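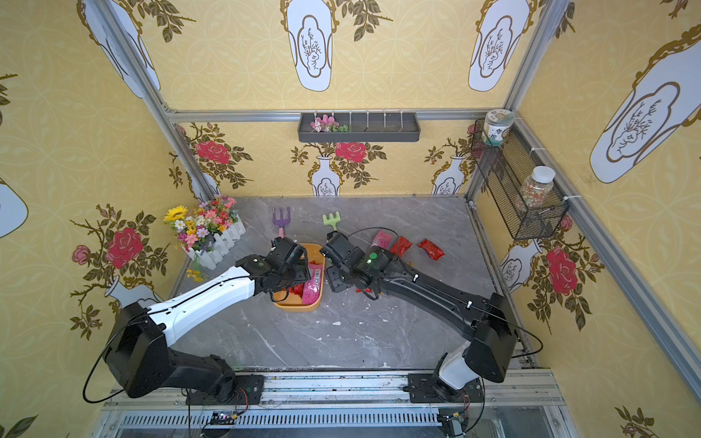 Two arms share one small cell, with an orange tray between their grippers.

2 Mar 2025
By Petra Saavedra

The house rules at Osex fit on a single sheet of paper, and the newest of them concerns the floor. Before each run, the operator must write down what is lying on it. Loose packets are recorded together with the tray, and small flakes are recorded too.

When the rules were first written in November, they spoke only of speed and stopping. The team in Sekby worked with them for 60 days and then asked for changes. Two arms on the same rail can reach the same tray, so the sheet now says which arm has priority. The other one must wait 20 centimeters away.

Cables have their own paragraph. They may hang in loops, but an operator must move each arm through its full reach by hand and watch that nothing pulls tight – this takes 3 minutes, and many people would like to skip it.

The workshop in Ustilton has used the same sheet for 1217 runs. Its staff disagree with one point. They think that decoration, such as patterned walls or artificial flowers, should be described in the record as carefully as the objects to be picked. Osex has not yet decided, and the paragraph is still marked as a draft.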